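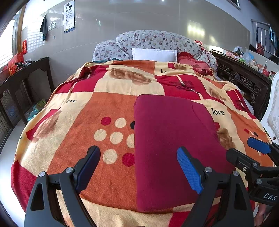 Folded maroon cloth on a bed, with a hand-held gripper open at its edge.

Household and Shop-Floor Chores: Frequently Asked Questions

Berivlow Help Pages
Last updated 2023-12-30

Berivlow tests and reviews machines for homes and small workshops. We get many of the same questions by email and at our counter in Sirkstead, and the answers are collected on this page. For prices and bookings, see the Visits page.

Can I buy a robot that does the housework?

No single machine does all of it. You can buy a machine that vacuums a floor, one that mops, one that cuts grass and one that cleans windows. Each does one job on one kind of surface. A machine that goes from room to room picking things up, wiping down and putting away is still a research project, and we don't know of one we could recommend to a household.

Which chores are handled well today?

Floors are the best case. A robot vacuum on a mostly clear, level floor will keep up with everyday dust if it runs often. You still have to empty the bin, cut hair out of the brush and pick up socks and cables before it starts. Stairs are still done by hand. Lawn mowers are in about the same position, provided the lawn is simple in shape.

Dishwashers and washing machines do more work than any robot in the house, and people forget to count them. What is left over is the loading, unloading, sorting and folding.

Why is folding laundry so hard?

A box has the same shape wherever you set it down. Cloth doesn't. A sweater can land in a heap with one sleeve underneath, and the machine has to work out which part is which before it can do anything useful. Once it pulls on a corner, the rest of the garment moves and the problem changes.

Picking up the cloth is also harder than it sounds. The fingers need to take the top layer and leave the one below. On a bed, the one below may be a blanket that is every bit as soft, and a busy print makes the edge of a garment harder to find. People do this by feel. Most grippers have little or no sense of touch.

A maroon knit sweater on a patterned blanket makes a fair test piece. It has bunched folds in the middle and a long sleeve reaching out to one side, and the gripper's two blue pads have to close on some part of it without taking the blanket too.
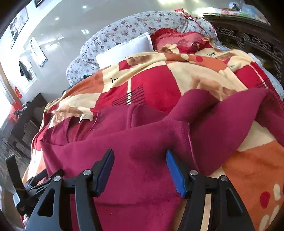
What are the rubber pads on gripper fingers for?

Grip. Bare plastic slides on knitwear. A textured or rubber pad lets the fingers hold cloth with less squeezing. Pads wear out and should be treated as a supply item, like vacuum brushes.

Why do some grippers have a person holding them?

A hand-held gripper lets a person do the job with the same kind of fingers a robot arm would have. Recordings made this way can be used to teach an arm how a task goes. It doesn't mean that a robot can already do the task.

I saw a video of a robot folding a shirt. Was it real?

It may well have been. Before you rely on it, check these points:

Was the video sped up? Look for a small "4x" or similar in a corner.
Was a person steering the arms from somewhere else?
Did the shirt start flat on a bare table, or in a heap?
How many tries were there, and how many worked?

Have you tested a folding machine yourselves?

Yes. In November we ran the Nolteo, a two-arm bench unit, on towels and shirts. We gave it 299 towels, one at a time, each laid flat to start. It folded 77 percent of them well enough to stack. Shirts went worse and we stopped that part of the test after 20. Our staff can fold a towel in a few seconds, and the Nolteo took 2 minutes. It can run while you do something else, but somebody has to lay out the next towel, so the saving is small.

We have not tested it on sweaters or bedding.

Can a robot make a bed?

Not one you can buy for the home, as far as we know. A blanket is large, heavy for a small arm, and has to be pulled from more than one side. Pillows and cushions need to come off first and go back on last.

What about the shop floor?

Machines do much better there. Parts come in known shapes, the lighting stays the same, and the bench can be built to suit the arm. Moving boxes, feeding a press, driving screws and stacking pallets are all done by machine every day.

Soft goods are the exception. At the Figueiredo workshop, where we help with equipment, cutting is automated and rolls are moved by a powered cart. Turning garments right side out, folding and bagging are still done by hand. Limp cable and thin plastic bags give the same sort of trouble.

Should I wait for a home robot before replacing my washer or dryer?

No. Replace it when it needs replacing.

Is a robot arm safe around children and pets?

Small arms with force limits are safer than the older industrial kind, but they can still pinch fingers and drop things. Don't leave one running in a room with a young child or a pet.

Can I bring in my own laundry for a test?

Yes, on test days, by booking. Bring clean, dry items without pins or loose buttons. Results go up on the Tests page with the next update.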